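TICKET HISTORY - EXPORTED FOR REVIEW
Queue: Rail Operations, Trackside Intrusion Alerts
Site: Kendura level crossing and station approach
Reported by: Briltau Control Room
Assigned to: Flomis Field Systems, second-line support
Priority: High (changed to Medium, see entry 9)
Status: Closed, monitoring

Summary
The intrusion alarm at the Kendura crossing failed to alert the control room when persons entered the track area after the barriers were down. The same unit raised a large number of false alarms during the preceding weeks.

Entry 1 - Control Room
At 16:12 a train driver reported two young persons on the track between the crossing and the platform ramp. The driver sounded the horn and applied the brake. Both persons left the track on the north side and no contact was made. The control room received no alert from the intrusion system. The report has been passed to the police under the normal procedure and that matter is not handled in this ticket. Support is asked to establish why the alert was not received.

Entry 2 - Second-line support
Ticket accepted. Remote access to the trackside unit is working. The unit shows as healthy, with no restart recorded in May. Log files for the period 15:30 to 17:00 have been copied to the case folder and locked against deletion. The control room is asked not to reset or update the unit until further notice.

Entry 3 - Second-line support
First reading of the logs is complete. The sensor on the north post detected movement at 16:10 and again at 16:11. Both detections were graded "low confidence" and held. Under the current settings, a held detection is sent to the control room only if its score reaches 65. The two detections scored below that value and were therefore stored locally.

The detection hardware worked. The alert was stopped by the threshold.

Entry 4 - Control Room
The control room has no record of a threshold of 65. The value agreed at handover was lower. Please confirm when the setting was changed and on whose authority.

Entry 5 - Second-line support
The change log shows that the threshold was raised during a maintenance session in April. The comment field reads "nuisance alarms, temp." There is no end date and no approval number. The account used was the shared maintenance login, so the log does not identify the person responsible. The question of authority has been referred to the service manager and will be answered outside this ticket.

For background, the unit had sent 700 alerts in the month before the change. Samples reviewed at the time were mostly put down to birds, litter and headlights from the road. Control room staff had asked twice for the number to be reduced. Those requests were recorded under a separate ticket, now closed.

Entry 6 - Second-line support
The threshold was returned to the handover value at 09:40. False alarms resumed within the hour. The control room was informed by telephone before the change was made and has agreed to accept the additional alerts for the time being. Drivers approaching Kendura continue to be cautioned.

Entry 7 - Field visit, north post
Work was carried out under a line blockage arranged by Briltau. Findings:

The sensor bracket had turned on the post and was pointing toward the road. The retaining bolt was finger tight.
The lens cover was dirty on the lower half.
The cable gland was sound. No water was found in the housing.
The detection zone stored in the unit did not match the ground. It included a strip of the public footpath and left out part of the track beside the platform ramp.

The bracket was straightened and tightened to the figure on the data plate, and the cover was cleaned. The zone was redrawn with a colleague walking the boundary. Three test walks were made inside the zone and all three were reported to the control room. Two walks along the footpath produced no alert.

Entry 8 - Second-line support
The turned bracket accounts for most of the false alarms, as the sensor was looking across the road approach. It also accounts for the low scores at 16:10 and 16:11, when the persons would have been at the margin of the sensor's view. The raised threshold hid the fault and did not correct it.

It cannot be established from the logs when the bracket moved. The last inspection sheet records the post as "OK" with no detail.

Entry 9 - Control Room
Alerts from Kendura are now at an acceptable level. Priority may be lowered to Medium. The control room requests that a notice be shown on the operator screen whenever a threshold differs from its handover value.

Entry 10 - Second-line support
The request for an on-screen notice has been accepted and passed to the software team at Ashour. No delivery month has been given. Until then, second-line support will compare all threshold values with the handover list each month and send the result to the control room.

Entry 11 - Second-line support
The other crossings fitted with the same bracket have been checked remotely for changes in the camera view. One shows a slight turn, and a visit has been requested under its own ticket. The shared maintenance login has been disabled - field staff must use their own accounts from now on. Any crew unable to log in should contact the support desk before going on site.

Local storage on the Kendura unit was increased to 3,000 held detections so that older records are not overwritten while a case is open.

Entry 12 - Closure
Cause: sensor bracket out of position, detection zone incorrect, threshold raised without approval.
Correction: bracket, zone and threshold restored and tested.
Open items: on-screen notice (Ashour), question of authority (service manager).
The ticket may be reopened by the control room at any time if an alert is missed. Copies of the logs will be kept in the case folder and released to the police on written request.

Attachments (1) 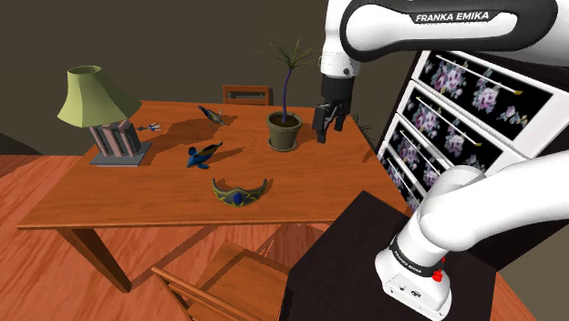 Attachment 1: Rendered view, table with lamp and robot arm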